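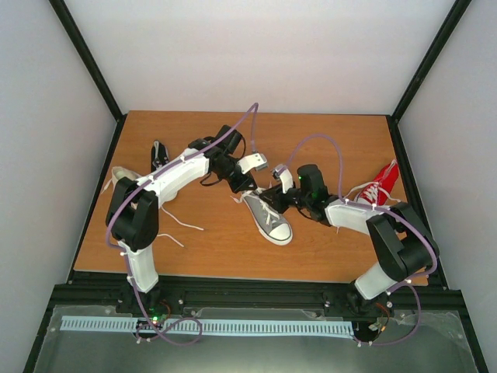
The two arms at work on the grey sneaker, with the red one waiting its turn behind.

Robotics club: shoelace project

The Brarnorley robotics club is back for the new term and has picked up the lace project where it stopped before the summer. The aim is to get two arms working together to lace and tie an ordinary canvas shoe. Florencia Yáñez is leading the group again and Thibault Lemaire is looking after the control software.

Laces are hard for a robot. They bend, twist and slide under each other, and they never lie the same way twice. The club is teaching the arms by demonstration: a member guides them through the job, the movements and camera pictures are recorded, and the program learns from the recordings. The log stood at 745 usable runs on Sep 9, 2021. Florencia would like 2000 before the regional show at Skutby in November.

Members have asked for more shoes with different soles and colours. Adult sizes are best, as the grippers struggle with small eyelets. Please leave the laces in and put pairs in the box by the workshop door. They won't be returned.

The club has 19 members this term and has room for a few more. You don't need to be able to program. Benoît Hamel is running a short introduction for new starters, covering safety round the arms and how to record a run. Speak to him or to Florencia if you want to join.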